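4.2 Where shared dishes go

Office kitchens run on an honor system that few people remember agreeing to. Our interviews at the Nulendale site began with a simple prompt (whose plate is that?) and produced, on average, more sighing than data. Staff spoke freely about milk and labels. On the subject of plates left out on a work surface, they became philosophers.

Serrano and Lei coded 190 diary entries collected in July. An entry counted as an "orphaning" when a dish was left in a shared space and the diarist claimed no knowledge of its owner. Diarists were very good at claiming no knowledge.

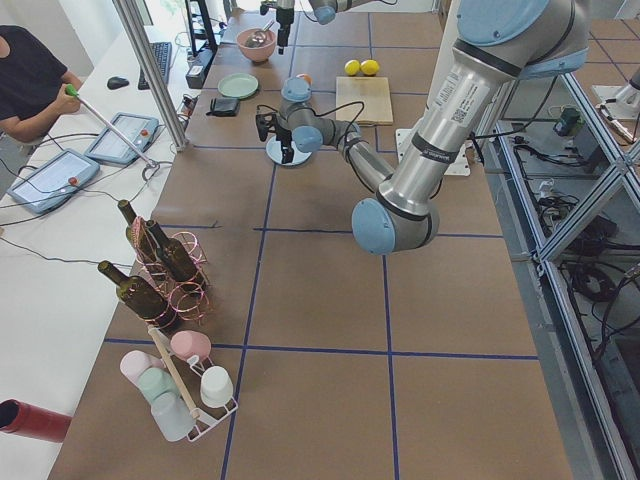 Figure 3. Tabletop with brown paper, blue tape lines and a round white disk-shaped object.

Following Sutton, we separate dishes left in a sink from dishes left on a table. The sink is a kind of confession: the owner admits that washing exists. A table makes no such admission, and a plate there may still be described as "in use" for up to 300 minutes, the longest claim in our sample. Its author, a manager, had gone home. 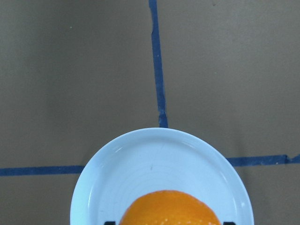 The claim of use matters more than use itself. Colleagues moved a clean plate sooner than one with crumbs on it, which they read as a sort of signature. Fang calls this residue ownership. We have kept the term, having failed to think of a ruder one.

Marked surfaces complicate the picture. Where a table was divided into areas, diarists treated the lines as property borders, though no one could say who had drawn up the treaty. Eight of them reported sliding a plate across a line and feeling better for it.

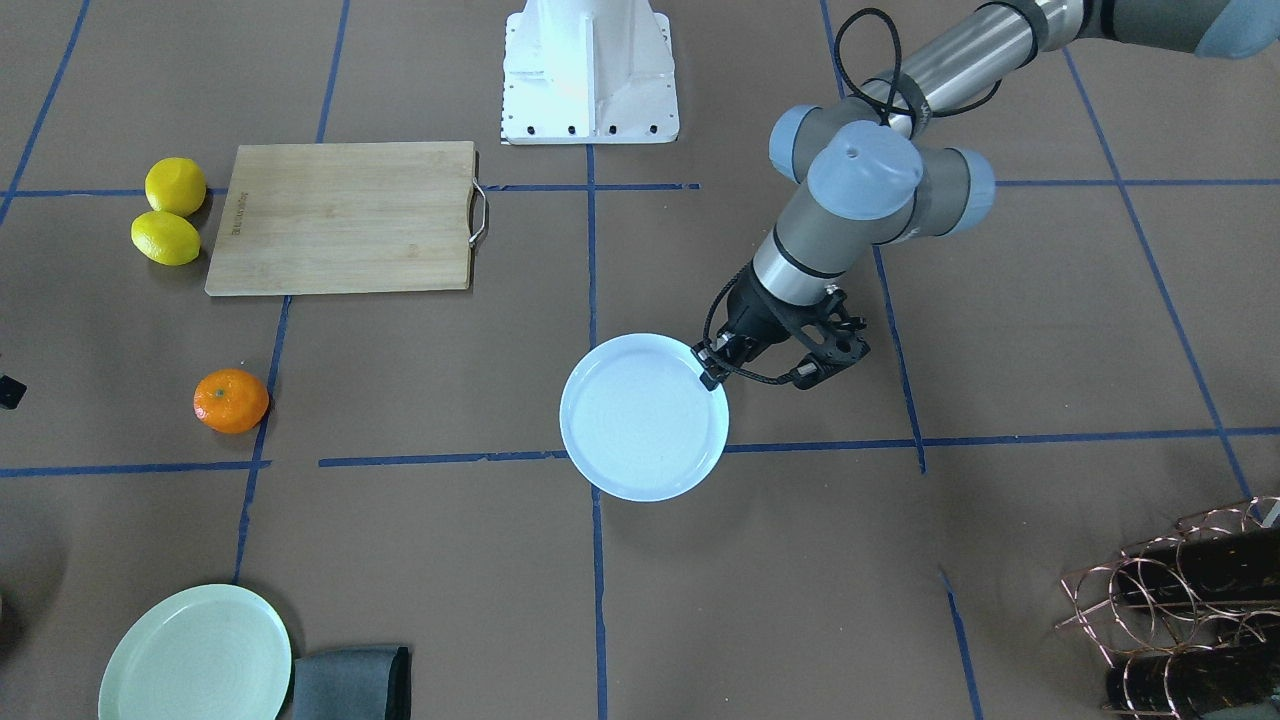 Figure 4. Round white plate above a surface divided by blue masking tape.

Talletti's earlier account predicts that such borders reduce conflict. Ours moved it a short distance to the left. Complaints named the square now and spared the person — a gain in manners, if you like, with the same number of dirty plates.
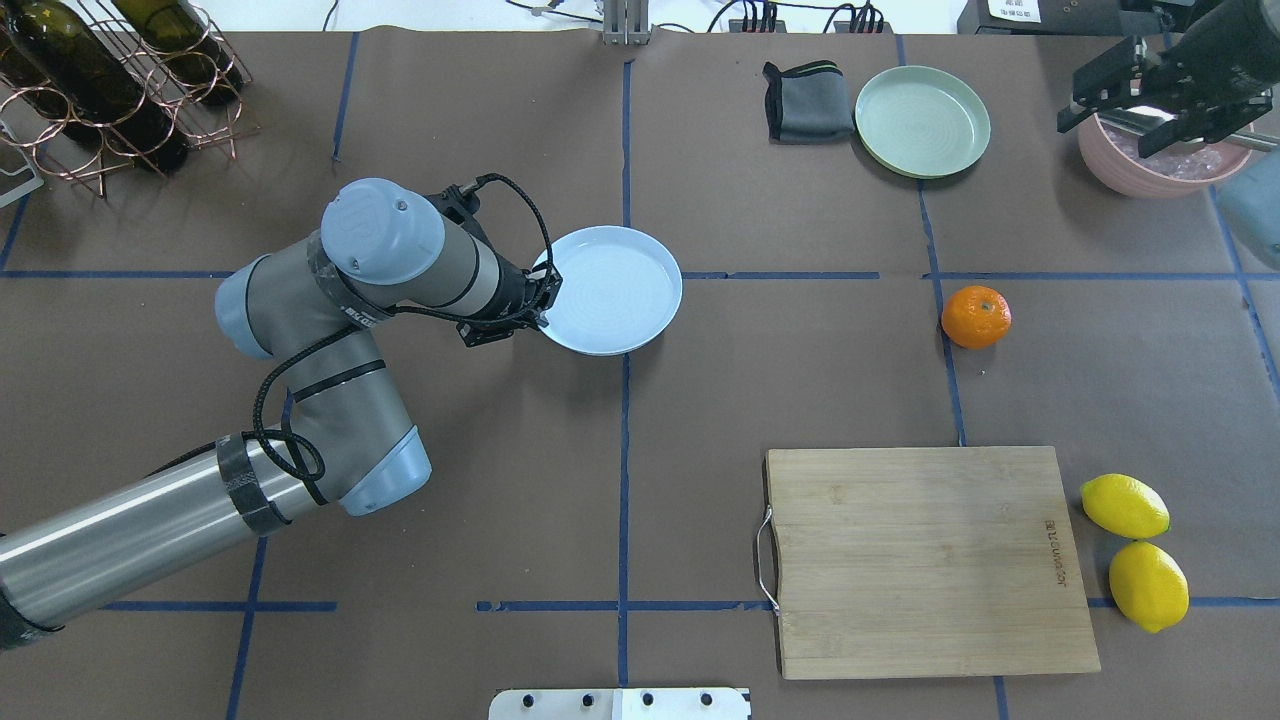 We also asked whether written notices helped. They were read closely, mostly for spelling. Two diarists corrected a notice in pen and left their own dishes underneath it. Section 4.3 takes up the related matter of spoons, for which the diaries offer fewer entries and much stronger language.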